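Display Bay Refit: Cloth, Letters and Tabletops

July 2018

The Dumby display bay is back in service after its refit. Work covered the backdrop, the lettering and the tabletop layout. Total spend on materials was $749, charged to the Jallbridge shared fixtures budget.

Backdrop

The painted panels have been replaced with black fabric. The panels showed every scuff and had to be retouched between bookings. The cloth hangs in one run and follows the curve at the sides of the bay. It creases when it is folded for storage, and the folds pick up light from overhead, most noticeably where the cloth bunches on the left. Steaming takes out the worst of it. Ironing is not recommended, as the fabric goes shiny under direct heat. Tests with a heavier cloth from Duvar gave a flatter surface, but the weight pulled the top rail out of line and the sample was returned.

Lettering

The large letters are cut-outs, each in its own color, and the shapes are deliberately a little uneven. The U is pink-violet with a darker magenta border and a narrow white edge. The M is tan with an orange outline, and the I is light blue. Pale letters need the outline to hold their shape against black at a distance. Dark blue and brown were dropped after the first trial for the same reason.

Fixing is by 2-inch strips of hook tape on the back of each letter. Press along the full stroke, including the ends, or the narrow letters will turn. To remove a letter, peel from the bottom and support the top edge. Store flat with paper between the layers.

Tabletop

The light yellow wood top stays. It was sanded and resealed, and the holes in it were left open. Cables should go down through a hole and not over the front edge. Please do not plug the holes with tape, which leaves residue on the new seal.

Small parts go in the white plastic trays with the molded wells. The long wells suit pens, rods and strips of card. The shallower compartment at the end takes labels and anything short enough to get lost in a long well. Set a tray down with the wells running front to back so that the contents can be reached from either side of the table. The plastic is glossy and shows fingerprints, so wipe it with a damp cloth before opening.

Soft bags may be left on the table during setup. Move them under it once the bay is open. Requests for additional letters go to Huguette Lemaire, with the wording and the preferred colors.

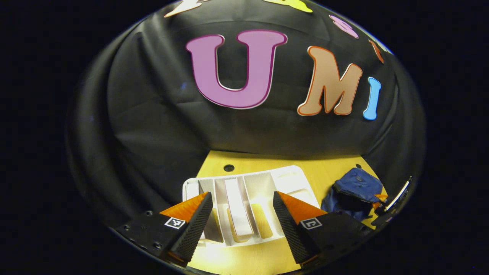
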